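Rothe Procedure (appliance access)

The Rothe Procedure is a set of good-practice rules for robot arms that reach into household refrigerators and similar cabinets. It was drafted by Roswitha Moser at Wirkano and is used mainly for tests in simulated kitchens. It has no legal force and does not replace machine safety standards.

Scope

The procedure covers single-arm systems with a reach of up to 800 mm. Mobile bases are left out, as are chest freezers. It has 9 clauses and an annex on reporting.

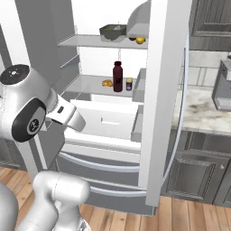

Clause 4 sets the approach path. The arm must enter through the door opening without touching the door, its handle or the bins. Shelf contents are treated as obstacles from the start of the motion, including those the task does not involve. For a test with a tall bottle and a short jar side by side on the lower shelf, the planner keeps a separate clearance volume for each. Grouping them into one block is allowed only when neither is the target. Translucent shelves and covers must be entered in the collision model as solid, whatever the depth sensor returns.

Speed and contact

Inside the cabinet, tool speed is limited to 300 mm per second. Any contact with a shelf or wall ends the trial and is logged as a fault. Contact with a non-target item is logged separately - an item that is touched and stays upright still counts.

The door must be fully open before the tool crosses the front plane. Partial opening was permitted in the first draft and removed in revision 2, after Gertraud Aigner of Dralico objected that results from different door angles could not be compared.
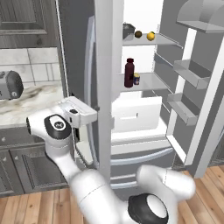 Revision 2 also requires the door angle to be written into the trial record, along with the shelf heights and the starting position of each item. Records without these values may be kept for internal use but may not be cited as conforming.

Adoption

Dralico applies the procedure in full. Irnano uses the contact rules only and sets its own speed limits.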